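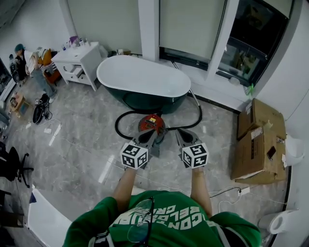
A marble floor and a green sweatshirt

How to book a holiday house for a group

Booking a whole house for a family or a group of friends takes more planning than booking hotel rooms. The steps below use the Prevcombe area as the setting, but they apply to most rural lets.

Step 1: Fix the numbers first
Get a firm list of who is coming before you look at any houses. Owners set a limit on guests, and babies in travel cots often count towards it. Note who can share a double bed and who needs a single.

Step 2: Set a price per head
Take the full cost, including cleaning and linen, and divide it by the number of adults. A house at £229 a night may look dear next to a cottage, but it can work out cheaper once six people are paying. Ask if heating is included. In February this can add a fair amount to the bill.

Step 3: Check the floor plan
Photos seldom tell you which bedrooms lead off each other. Ask the owner for a plan, or a written list of rooms by floor. Anyone who finds stairs hard will need a bedroom and bathroom on the ground floor.

Step 4: Look at the approach
Many houses near Prevcombe are at the end of a track. The last stretch to Porkitz Barn, for instance, is roughly 400 metres of rough stone, and low cars should take it slowly. Find out how many cars can park and where a supermarket van can turn.

Step 5: Read the deposit terms
There are usually two payments: one to hold the dates and the balance some weeks before you arrive. A damage deposit of £100 may be taken as well. Check when it is returned and what is deducted for late departure.

Step 6: Book and confirm
If you use the Tellix booking page, the dates are not held until the confirmation email arrives. Check the names, dates and arrival time in it. For Cheon House, you also need to reply with a mobile number so that the key safe code can be sent.

Step 7: Share the details
Send everyone the address, postcode, arrival time and a list of what to bring. Towels are often left out of the linen charge. Agree who will do the first food shop, and book the delivery for an hour after you expect to get in.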